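Leaving a big consultancy for a nonprofit job, would you do it again?
Career Changers Board > Consulting and Professional Services

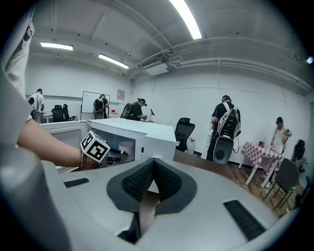 mapleandrye
Posted 7:42 pm

So I've been at Drummond for six years, mostly operations work for hospitals and a couple of school districts, and I've been offered a job as head of programs at a mid-size nonprofit in Flondstead. They run adult literacy classes and a job placement service, and I met the whole staff (29 people, all very kind to me and full of questions). I came home that evening happier than I've been after a work day in a long time.

The trouble is the pay. It's a real cut, enough that we'd put off fixing the roof and my husband would need to pick up more hours. I also worry that I'll miss the variety. At Drummond I get a new problem every few months, and I like being the person who shows up knowing nothing and has to learn fast. I have until the end of September to answer. I'd love to hear from anyone who went this way, and from anyone who went and came back.

tobin_w
Posted 8:05 pm

I did it and I'd do it again tomorrow! I left Bremholm for a housing charity when my youngest started kindergarten. The first winter was hard, I won't pretend otherwise, because I kept writing these beautiful slide decks for people who wanted a phone call. My director, Shuk-fan Yuen, finally took me aside and told me she had never opened the attachments, and could I just come by her office. We laughed about it later, but I was pretty crushed that day.

What I'd say about variety is that you'll have more of it than you want. I've done budgets, hiring, a lease negotiation and a very long argument over a boiler.

Quill_197
Posted 8:31 pm

I'll be the grump here, with affection. I went over and came back after 2 years. The people were lovely and the mission was real, but the board could not make a decision to save its life. I rewrote the same strategy four times. In consulting you hand over the report and go home, and if they ignore it, well, that's sad but you're on to the next one. Inside, you sit there and watch it be ignored.

Please ask to see the board minutes before you sign. Ask how long the last person in the role stayed, too.

tobin_w
Posted 8:40 pm

Quill, I think that's one bad board, though. Ours argues plenty but they get to a vote.

Quill_197
Posted 8:52 pm

Could be! I've compared notes with a fair number of people since and I hear it a lot. I'm glad yours votes. I still say read the minutes.

hutapea_s
Posted 9:14 pm

Sekar Hutapea here, I've posted on this board under my own name for ages so no point hiding now. I'd gently disagree with both of you, in that I don't think it has to be one or the other. I work at Imetti, a small firm where nearly all of the clients are nonprofits and city agencies. The pay is somewhere in the middle, and I get my new problems every few months like you do, mapleandrye. The downside is that small firms live and die by the next contract, and we had one spring where I was truly frightened.

It might be worth asking Drummond about a leave of absence or a secondment as well. A friend of mine got nine months that way and her old desk was waiting for her. They may say no, but the asking costs you very little if you trust your manager.

penny_lark
Posted 9:37 pm

Can I ask a dull question about retirement contributions? When I moved, the salary was 98 percent of what I'd been making, so I thought I'd gotten away with it, and then I found there was no employer match at all. It made a much bigger difference than the salary did. Get the benefits sheet and go through it line by line with your husband.

mapleandrye
Posted 10:20 pm

Oh my goodness, thank you all, I made a cup of tea and came back to a whole conversation. Penny, that isn't dull one bit, and no, I haven't seen a benefits sheet. I'll write to them in the morning. Quill, I've put the minutes on my list, and I do know that the last head of programs stayed five years, so that's something.

Sekar, I hadn't thought of a secondment. My manager is fair, but she's new, and I'm not sure how she'd take it. Would you bring it up before or after I have the final number from Flondstead?

hutapea_s
Posted 10:33 pm

After. Get the number in writing first, then go talk to her.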